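Letent quiere que tu coche te lea el periódico

16 jul 2023

Llevo toda la semana dándole vueltas a lo que ha presentado Letent, y mira que yo con los asistentes de voz soy de los que acaban gritándole al salpicadero. La marca ha enseñado el Sturkutden, un eléctrico de cuatro plazas que, según cuentan, llegará con un sistema de lectura en voz alta pensado para los atascos: noticias, correos, el libro que tenías a medias en la mesilla. El sistema lo firma Clukilura, que hasta ahora hacía audioguías para museos (¡y bastante buenas!).

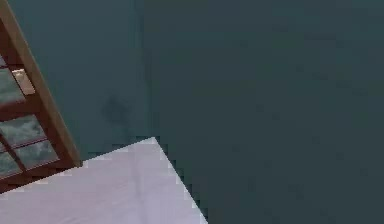
Lo que más me ha gustado es el techo. Ulla Hägglund, la responsable de diseño interior, explicó en la presentación que no quería la típica luna panorámica de una pieza, así que el Sturkutden lleva el cristal partido en paños pequeños. Piensa en un marco de madera rojiza con sus listones finos y más oscuros haciendo cuadrícula entre los vidrios, como una ventana de las de antes, y vas bien encaminado, aunque en el coche los listones son de aluminio. Cada paño se oscurece por separado. ¿Que al de atrás le da el sol en los ojos? Pues se oscurece el suyo y los demás siguen con luz. A mí me parece una idea estupenda, y también me parece una avería carísima esperando su momento.

De números, lo justo. Letent habla de 252 caballos y de un peso de 1.367 kilos, que para un eléctrico es poquísimo – yo hasta que no lo vea en una báscula no me lo creo. La primera tanda será de 1.000 unidades y las reservas se abren en marzo.
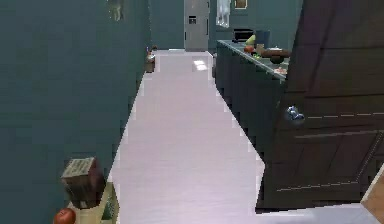 Del precio, ni palabra. Le pregunté a Iman Metwally, que lleva la parte comercial, y me contestó con una sonrisa y un «pronto». Sí me confirmó que el lector de Clukilura vendrá de serie, sin suscripción, y eso ya es más de lo que esperaba. El acabado alto se llamará Dunstan y añade asientos con masaje y una segunda voz para el asistente, más grave. La probé un ratito en parado y me leyó una receta de lentejas con una solemnidad tremenda – me reí yo solo en el asiento. Para conducirlo habrá que esperar, porque las unidades de prensa todavía no tienen fecha.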